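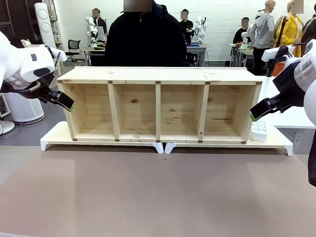 February, Prorkbridge workshop. Entry by Nazanin Fallahi.
Subject: low pine shelf unit, four compartments, for the Curneck reading room.

The purpose of this session was to settle the outstanding questions on the carcass before any finish is applied. The unit remains bare wood. Jhair Arboleda reviewed the drawing with me at 2 p.m. and his remarks are included below.

Dimensions. Overall length is 110 cm against the drawing. Height is 36 cm and depth 30 cm, both as specified. The three dividers were checked at the front edge and again at the back panel. No correction is required.

Joints. The dark pieces at the front edge, where the dividers and sides meet the top board, are to stay visible. Cuadros had proposed covering them with a strip of matching pine. Jhair's view is that a strip would have to come off for every repair, and I agree. The drawing has been amended and the strip removed from the materials list.

Wood. The boards are knotty throughout and the knots are accepted as they stand. The back panel is warmer in tone than the top board. Curneck should be told of this in writing, as clear oil will probably make the difference stronger.

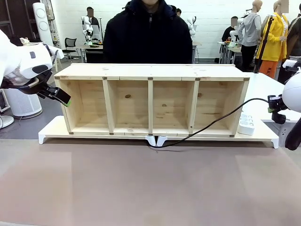 Finish. Two options remain open: clear oil, or the Lorex water-based varnish already in the store. I have asked for a test of each on offcuts from the same boards, with one sample from the back panel and one from the top. The samples are to be labeled on the reverse with the product and the number of coats — the last set was not, and had to be repeated.

Sanding. Front edges of the dividers to be eased by hand before finishing. The inside corners are to be left square so that book boxes will sit flush against the sides.

Outstanding:
Letter to Curneck regarding tone of back panel (N.F.)
Offcut samples, both finishes (J.A.)
Confirm whether felt pads or plain feet are wanted
Return the borrowed square to Cuadros

Added 4:30 p.m.: Curneck has asked for felt pads. Jhair will order them with the sandpaper.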